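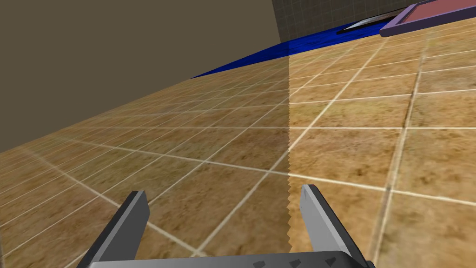

3.2 Rules for wrist-view rendering and episode acceptance

The rules in this section were written after the first version of our benchmark had been used by two groups and gave results that could not be compared. Both groups had the same task files, but each one made its own choice on lighting, on the state of the gripper at the start, and on what should be counted as a valid episode. We therefore fixed these choices in writing, and we ask that any result reported on the Durkby task set follows them or states clearly where it departs.

Start state. Every episode begins with the gripper open and empty. The fingers must be inside the wrist view, at least in part, so that a policy which uses only this view can judge the opening between them. We do not require that the fingertips are centered. A small offset is normal in real mounting, and a policy that fails under such offset should not be reported as reliable.

Lighting. Cast shadows stay on. In the earlier version they could be turned off to save rendering time, and Salem found that policies trained without them often reacted to a shadow border as if it was the border of an object. Figure 3 shows a wrist view in which the left finger is in shade and the right finger is on the bright side of the tiles. The shadow border in this view is serrated, and we keep such borders as they are. Smoothing them after rendering is not permitted, neither for training nor for test, as it would make the two sets differ in a way that is hard to notice later.

Surfaces. Textures are drawn from the list supplied with the task files. Regular patterns such as tile grids are included on purpose. They give strong lines which change direction quickly when the wrist turns, and they are a useful check on methods that estimate motion from the image. Users may add textures for training, but the test list is closed.

Object visibility. An object that is needed for the task does not have to be complete in the first wrist view. It must, however, be reachable without contact with any other item. Objects near the far side of the work area are the most frequent source of dispute here. When two annotators do not agree whether an object is reachable, the episode is removed from the test set and is not corrected by hand.

Acceptance. Using these rules we reviewed 551 candidate episodes. Each was checked against a list of nine items, of which eight are tested by script and the last one, reachability, is judged by a person. The scripts are run first - a failed episode is never shown to the annotators. The review was done by the first two authors and was repeated in July by Lahlou, who had not seen the earlier decisions.

Reporting. A result should give the version of the task files, the random seeds, and the number of episodes that were stopped by the safety limit on joint speed. Stopped episodes are counted as failures. We have seen reports in which they were left out, and the success rate then looks better than it is. If the policy was also run on a physical arm, these runs are given in a separate table and are not averaged with the simulated ones.

Figure 3. Simulated wrist view with open, empty gripper over a tiled surface. A shadow covers the left portion of the tiles. A blue surface with a thin dark object and a tray lies beyond them.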